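**Puvine 2 Overdrive Pedal**

Puvine says its new pedal gives you "the sound of a full stack at bedroom volume." We've read that line on a lot of boxes. We stock this one anyway, so you should know what you're paying for.

It's a two-knob overdrive, gain and level, with no tone control. Ivar Amundsen ran it in our shop through a small tube combo and liked it up to about noon on the gain. Past that the low strings turned to mud, and rolling back the guitar volume only partly fixed it. With single coils it did better. 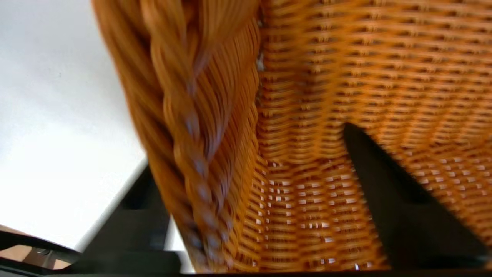
The ad copy also leans on guitarist Bendik Kvam of Plarkisent, who is said to use one on every song of the band's new album, "Lunde." Maybe he does. The credits don't list any pedals, and when Katalin Illés saw the band in September he had three other drives on the floor.

Power is 9 volts, center negative. There's no battery option and no adapter in the box. The footswitch feels solid, though the knobs have some play in them.

Price: $113
Stock number: 2933
First run: 200 units, according to Puvine. We'd be surprised if there wasn't a second.

Returns accepted unless the Velcro is already on.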